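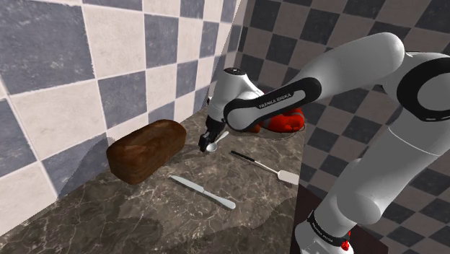

Can a machine do the washing up yet? (and I don't mean a dishwasher)

Started by pesek_z, 27/10/2019
General chat > Home and workshop

pesek_z
My dad runs a small café in Kidholm and he's got it into his head that in a couple of years he'll be able to buy an arm that clears the counter at closing time. Spoons in the spoon tray, knives with knives, bread back in the bin, wipe down. He keeps asking me because I did one module on control systems. I said I'd ask people who know more. Is any of this close, for a normal kitchen and normal money?
Žofie Pešek

dilora
No. Next question.

Less rudely: picking up one spoon that's always in the same spot is easy. A café counter at closing time is a different thing every night.

millhand22
I look after two arms at work (packing line, Hudec's). They're very good and they don't get bored. They also have no idea if the box isn't there. We had one carrying on for over 11 minutes putting nothing into nothing before anybody walked past. Ask your dad how often his spoons are in the same place to the nearest few millimetres.

pesek_z
He says never. He also says that's what the camera is for.

tom_zallisix
He's got a point about the camera. I think people here are judging by factory kit that's ten years old. The research lot are training arms in simulation now, thousands of goes at picking up a spoon or a spatula on a rendered worktop, then moving it across to a real arm. It doesn't need the spoon in a fixed place. It looks for it.

dilora
And how well does it do on the real one?

tom_zallisix
Depends on the object. Blocks and boxes, pretty well. Thin cutlery, not so well yet. But you can't say "no, next question" to something that moves this fast.

millhand22
Thin cutlery is the whole job though. Think about a teaspoon flat on a stone worktop. There's next to nothing to get hold of. You or I press on the edge of the bowl, tip it, and get a nail under the handle. A gripper with two stiff fingers has to come down with one either side of it and very nearly touch the counter. Too high and it misses, too low and it's pushing on the marble and the arm trips out on force. I've set up jobs like that with flat brackets. We gave up and put them on a raised strip.

kettle_on
Could the café do the same? A ridged mat or something, so there's a gap under the handles.

millhand22
Yes, that would help a lot. Most of the automation I've seen work is somebody changing the bench to suit the arm.

dilora
Shiny things are bad for cameras as well. Depth cameras in particular. Polished steel gives you holes in the picture or the reflection of a light fitting. A rendered spoon can be as shiny as you like but the simulator always knows exactly where it is, so it's easy to kid yourself.

tom_zallisix
Only if you feed it the true position. Plenty of people train from the rendered picture alone and swap the tiles, lighting and worktop at random so it doesn't get attached to one kitchen. I agree on depth.

dilora
Fair. I hadn't thought about changing the wall tiles. I'd still want to see it on a wet spoon with jam on.

kettle_on
Has anyone mentioned the bread? My two break up a loaf just carrying it to the table. A crusty one you can grab, a soft one you'd squash.

tom_zallisix
Soft fingers or a force limit. A whole loaf may also be too wide for a small gripper, you'd have to take it across the short side. Worth checking the opening before buying anything.

pesek_z
This is useful, thank you. What about cost? Dad's figure was "same as a good coffee machine".

millhand22
The arm alone will be more than that, and then there's the gripper, the mounting, the guarding or a risk assessment if there's no guarding, and someone to set it up. That last one is usually the big bill. And the table knives. I wouldn't want it swinging a knife about with staff behind the counter, even slowly.

tom_zallisix
The lighter arms stop when they bump into you.

millhand22
They do. The knife gets there first.

dilora
For what it's worth, I timed myself clearing our kitchen side after tea. 4 minutes, with the wiping. How long would the arm take?

tom_zallisix
Longer. I'd guess 22 if it managed the lot, and I doubt it would without help. But it could do that with the shop shut and your dad at home.

dilora
Until it drops the first spoon on the floor, where it can't reach.

pesek_z
I've read him most of this. He's gone off the arm for now but wants to know who sells the ridged mats.

kettle_on
Catering supplier, ask for bar matting. It comes on a roll and you cut it with scissors.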